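Wafula Shirima
Thread, saved from Friday evening

OK so several of you asked how the big table project went, and I have been putting off answering because it got long. Here goes, one post at a time.

The table first. White, rectangular, smooth top with that faint wood-grain streak you only notice when you lean over it. I got it secondhand in April from the Clevano outlet and it has been my craft table, my packing table and my dinner table ever since (in that order, sadly for dinner).

What I wanted to sort out was the felt. If you have followed me for any time at all you know about the felt. Scraps in shoeboxes, scraps in the bread bin, scraps in a coat I don't even wear anymore!

So I dumped the lot and counted. 174 pieces. And that was after I threw out everything smaller than my thumb.

My sister says keep it by size. My neighbor says keep it by color. I tried size first and gave up before lunch -- two green pieces ended up in different piles and I could not for the life of me remember which one I needed.

Color it is, then. I have four of the shallow Flusel trays, the ones with the low lip, and they fit along one side of the table with room left over to work. Blues and grays in one, reds and pinks in the next, yellows and browns together, and then green gets a whole tray to itself because I have a green problem.

Someone asked if I iron the scraps before putting them away. No! I lay them flat, press down with my palm, and if they stay down they are good enough. The really crumpled ones go under the big atlas overnight.

Another question was about a white table and dye. I had the same worry. I wiped a bit of red felt across it with a damp cloth and got a pink smear, which came off with dish soap. I would still put a sheet down for anything darker than that, and I would not leave it sitting.

The other thing about white is the glare. With the overhead light on there's a bright patch in the surface and it drives me a little nuts when I'm trying to match two greens. I've started doing the matching in the morning by the window and leaving the cutting for later.

I wrote up the longer version for the Brestarar newsletter, with the tray sizes and all. Pasting the start of it for those of you who don't get it. 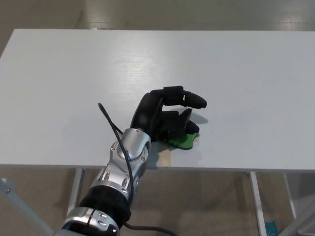

4 min read · 800 words

"Flat things want a flat place. I spent years stuffing small pieces into boxes and then digging for them, and what changed it for me was having a clear top where I could put one piece down and look at it properly."

That's the opening, the rest goes out to subscribers.

For anybody wanting to copy this: the trays are 42 dollars for the set, which made me wince. Baking sheets would do the same job. The lip matters more than the label.

Still to do -- the ribbon. I have not counted the ribbon and I am not going to.

If you have a good way of storing wavy-edged pieces so the edges don't catch on each other, please tell me. I'm using tissue paper between them and it slides all over the place.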